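Support > Breakfast Equipment > Hovetti Rentals FAQ

Hovetti rental and care: frequently asked questions

What is the minimum rental period?
90 days. After that the contract renews monthly until either party gives written notice.

Is a deposit required?
Yes, $309 per unit. It is returned after inspection, less any missing parts. Drip trays and grates are the parts most often missing.

Which juices can be used?
Strained juice and juice with fine pulp. Coarse pulp collects in the valve seat and causes a slow drip. Do not use carbonated drinks, milk or anything hot.

How often does the dispenser need cleaning?
Empty and rinse the container at the end of each service. Take the valve apart once a week and wash the seals by hand - the dishwasher hardens them. Refit seals with food-grade grease only.

The lever is stiff. Is that a fault?
Usually not. Dried sugar is the common cause. Soak the valve in warm water for ten minutes and try again before you open a ticket.

Can I descale the steel parts?
Yes, with a citric acid solution. Do not use bleach or steel wool.

Do you supply sites outside the city?
Lundico handles delivery within 200 miles of the Skomholm depot. Longer distances are quoted separately.

Who do I contact about an invoice?
Raluca Roman, extension 507. Technical questions go to Lucian Munteanu's desk. Include the serial number from the underside of the base.

What happens if a unit fails during service?
Close the valve, move the juice to a covered pitcher and refrigerate it. Replacement units ship the next business day - orders placed after noon count as the following day.

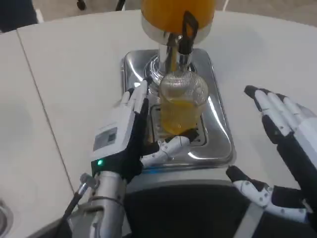
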